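## 3. Desk storage and the handling of paper files

Much of the paper kept by small offices is stored within arm's reach of the people who use it. In the Wornlow survey, on which this paper draws, 1,734 items of desk storage were recorded, and the lever arch binder was the most common container among them. It is bulky, it is heavy when full, and it is made to stand on its lower edge. The cabinets built into desks are often planned around other things: bags, spare stationery, a printer. This section looks at how binders and built-in cabinets fit together, and at what happens to the floor space in front of them when the doors are open.

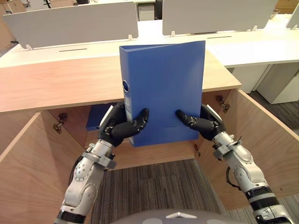

**Imogen Thackray**
*Research Associate, Workplace Furniture Group, Cedport*

### 3.1 Cabinets built into the desk

The cabinet considered here is of pale wood and has two doors, both hinged at the sides and opening outwards. With both doors open, a lever arch binder can be held upright in front of the opening. A second blue binder lies on a shelf inside. The two positions, upright and lying down, were the subject of most of the remarks made to us by office staff during the survey.

A binder stored upright with its spine outwards can be found by its label and drawn out by the finger hole. The blue binder has both: a round hole near the upper part of the spine and a narrow white strip below it. Neither is much use when the binder lies flat with its spine to the back or the side of the cabinet, and staff at the Plendar office told us that they then relied on colour. This worked well enough where each colour stood for one kind of record. It worked badly where a single colour had been bought in bulk — one of the rooms at Plendar held 19 binders of the same blue, and the staff there had taken to keeping a written list on the inside of the door.

Laying binders flat does have something in its favour. A stack does not fall over when one binder is removed, and a shelf too low for an upright binder can still be used. The cost falls on whichever binder is at the bottom. Respondents reported lifting the upper ones out on to the desk top, taking what they needed, and leaving the rest of the stack out until the end of the day. We recorded this as "displaced storage" and treat it separately in section 4.

### 3.2 Two hands or one

A thin file can be taken from a shelf with one hand. A full lever arch binder is awkward to manage in this way at low level, and the usual practice is to hold it at both sides, keeping it upright until it is clear of the cabinet. We asked respondents to load each test binder with 300 sheets, enough to make its weight noticeable without straining the rings. With doors that open to less than a right angle, the elbows meet the door edges before the hands reach the back of the shelf. Respondents at Whitlock had removed one door altogether for this reason, and kept it behind a radiator.

### 3.3 The chair and the space below the desk

Low storage is also affected by the chair. An office chair left close to a desk takes up the same floor area that a person needs when crouching or bending to reach a shelf, and its seat comes to a height where it hides part of what is behind it. The difficulty is easily missed on a floor plan, where the chair tends to be drawn as a small circle and the desk as a rectangle with nothing underneath.

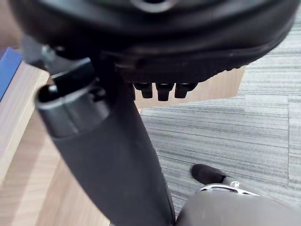
*Figure 1. Black furniture, apparently the underside of an office chair, with pale wood beside it.*

From low down, the underside of a seat can block much of the view. In the survey notes, chairs were described as "in the way" more often than doors were, although doors had been the main concern when the form was drawn up in May. Respondents generally pushed the chair back with a foot or knee, and some turned it sideways first so that the arms would clear the desk top.

We measured the clear floor in front of the cabinet at 5 offices, first with the chair where its user had left it and then with the chair moved back. The second measurement was always the larger, as would be expected, but the gain was small wherever another desk stood behind. In such rooms the occupant had either to move the chair out into the walkway or to reach past it — most did the latter, and so used one hand for a task better suited to two.

Chair position was not recorded in the first round of visits. The revised form asks for it, along with the position of each cabinet door and whether binders are kept upright or flat.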